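Workshop notebook — August, started 9.40

Table and props, Clarkside room

Got the long table out from the wall first thing and wiped it down twice, once with a damp cloth and once dry. The ring left by the paint tin has gone from one end. The other end still has a faint mark, which I have left alone until I can ask Reisinger what finish they put on it. Their sheet only says "suitable for light domestic use". Do not put the solvent wipes near it before then.

Light levels with the overhead on full: 1,686 lux at the middle of the table, taken with the old meter. With the blind down and one bank switched off it drops a long way and the colours look flat. Went back to full. The glare on pale wood is a nuisance but the greens hold up better.

Props so far

The Ziditz box has been opened and sorted. Most of it is usable. Two of the small bowls were chipped and went straight in the bin, and the lid of the blue tin does not fit any tin we have. Everything else is on the shelf by the door, long items at the back.

Tried a few things on the bare wood before lunch, to see how they sit without a cloth. The long green piece looks right on its own and does not need anything under it. With the flowers at its end it takes up much more of the table than expected, as the stems are loose and spread out sideways. The purple-to-orange cup was laid on its side next to them with the bright rim facing in. I like the orange against the wood. Whoever sets this up next, keep the rim turned inwards — the purple end is dull from the seats. 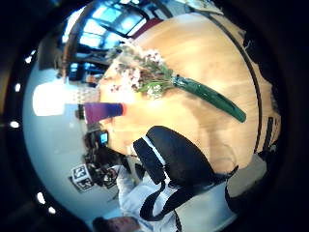 Flowers

The tiny white and pink heads are easily knocked, so pick the bunch up low down on the stems. I have put a sheet of tissue in the bottom of the flower drawer and they should go back on that, with nothing on top. If a stem comes away, keep it in the envelope pinned inside the drawer. We can wire them back in at the end of the month.

I would like a second bunch in a stronger colour. White and pale pink go missing on this table when the light is up. A dark red or a proper yellow would do. Rellusex have a minimum order of 12 bunches, far more than we need, so I will look on the market first.

Cloths

Ran the grey cloth and the striped cloth after lunch. Grey is fine. The striped one creases at the fold however long it is hung, and it slides on the wood if you lean on it. Needs a non-slip mat cut to size, or leave it out altogether. My vote is leave it out.

Storage

Shelf labels are half done, bottom two rows only. The label printer wants a new roll. I have written the rest in pencil on masking tape for now, so please do not peel them off. Cups go on their sides in the shallow tray, all facing the same way, and nothing gets stacked inside anything else. Allow up to 30 minutes for putting away if the whole box has been out.

Still to do

Ask Reisinger about the finish.
New roll for the printer.
Yellow or red flowers, market or otherwise.
Felt pads for the table legs — it squeals on the floor when moved.
Find out what the blue lid belongs to.

Stopped at 4.15. Table left out, blind up, flower drawer shut.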